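Woven straw mat on the bed and folding jeans on it: how do I stop the mess (and the snags)?

Asked by Fraser Dunbar in Home & Laundry
Cairns, Qld

Hi all, hoping someone with more patience than me can help. We moved up from Tusport in June and the first thing everyone told us was to get a woven mat for the bed because of the humidity. So we did, and I love it, it's so much nicer to lie on than a sticky sheet. The trouble is the bed is also the only flat surface in the place big enough for sorting clothes. We've got one narrow set of shelves, a plastic tub, and that's your lot till we can afford a proper wardrobe (I priced one at just over 2,000 and had to go and have a sit down).

So everything gets dumped on the mat, sorted, folded and stacked. Mostly jeans, because between us we own far too many pairs. Three things are driving me up the wall.

First, the dark jeans. I'm sure they're leaving a bluish shadow on the straw near the pillow end. It might be dirt, but it's in the spot where I pile them.

Second, the metal buttons and rivets catch on the weave when you drag a pair towards you. I've got one little broken strand already and I know how that goes.

Third, my stacks fall over. I do them nice and square and by the time I've done the tops the jeans have slid sideways and I'm starting again. The elastic waist ones are the worst, they won't lie flat whatever I do.

Some pics of the sorting:
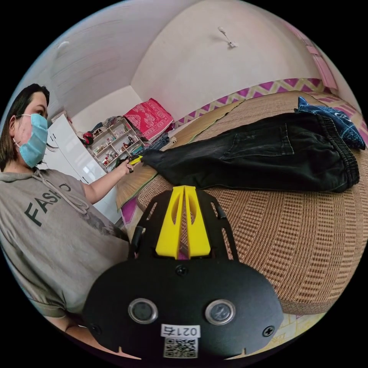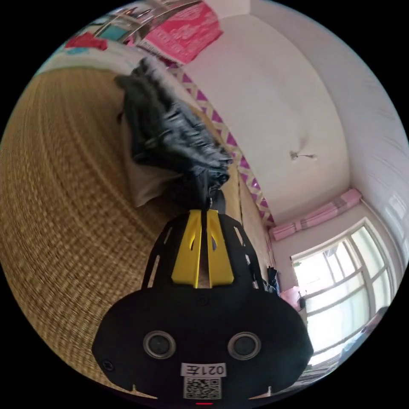
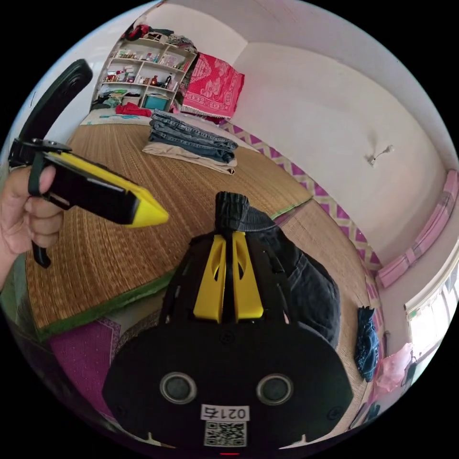 I've been folding them in half lengthways, then in thirds from the ankle up, which is how my mum did it. Should I be rolling instead? And does anyone know what's safe to wipe a straw mat down with? The bloke at the shop said "just water", but he also said it would never mark, so I'm not sure I trust him. Don't want to wreck it, we're renting and skint and I'm not buying another one this year.

Also happy to hear that I should just give half the jeans away. My partner has been saying it for ages.

3 answers

Everaldo Prado
Best answer, chosen by asker

G'day Fraser, I've slept on one of these mats for 18 years, so I've made most of the mistakes for you.

The blue shadow is very likely dye. New dark denim rubs off on anything pale, and it's worse if the jeans are even slightly damp, and up here they nearly always are. Get an old flat sheet and throw it over the mat before you start sorting. That fixes your rivets as well. When you've finished, pick it up by the corners and shake it outside.

For cleaning, your shop bloke is half right. Use a cloth wrung out as hard as you can manage, cool water, and wipe along the weave, never across it. If that does nothing, try a small splash of white vinegar in the water, but do a test on the underside first because some mats are stained or lacquered and you can't tell by looking. Then stand it up somewhere with a breeze, in the shade. Full sun makes them brittle and you'll be picking bits out of your hair. Don't soak it! I did that with my first one and it went mouldy along the edging.

The broken strand, snip it close with nail scissors. Do not pull it. A dab of clear craft glue on the end if it's fraying.

I can't promise the blue will come out completely. Mine faded to where I stopped noticing it. You can always flip the mat if both sides are finished the same.

On the folding: button and zip done up first, smooth the pockets flat with your hand (people leave the pocket bags all scrunched and then wonder why there's a lump), in half lengthways with the back pockets on the outside, tuck the pointy bit of the crotch in so you've got a straight edge, then fold up from the hem. Lay every second pair the other way round so the thick waistbands aren't all at one end. That's why yours slide. Heaviest pairs at the bottom and keep it to 4 or 5 high.

Civier
Answered

roll them. we roll everything at our place and stand the rolls up in a tub like books, takes half the room and you can see what you've got. the elastic ones roll heaps better than they fold. wouldn't bother with vinegar personally, it stinks the room out

Astness
Answered

Agree with the sheet idea. I wash new jeans inside out in cold water on their own a couple of times before they go anywhere near anything light coloured, learnt that from a cream couch.

And yes, give some away. I had 40 pairs of trousers at one point, don't ask. Anything I hadn't worn since the previous dry season went in a bag by the door and I haven't missed any of it, except one pair of cords.

Comment from Fraser Dunbar:
Thanks everyone. Everaldo, the waistbands all at one end, yep, that's me. Tried it your way round this arvo and the stack is still standing. Have dug out an old sheet too. Will do the vinegar test on the underside when it stops raining and report back. Civier, I'm going to try rolling the elastic ones and leave the rest folded.

Comment from Everaldo Prado:
Good stuff mate. Shade, remember.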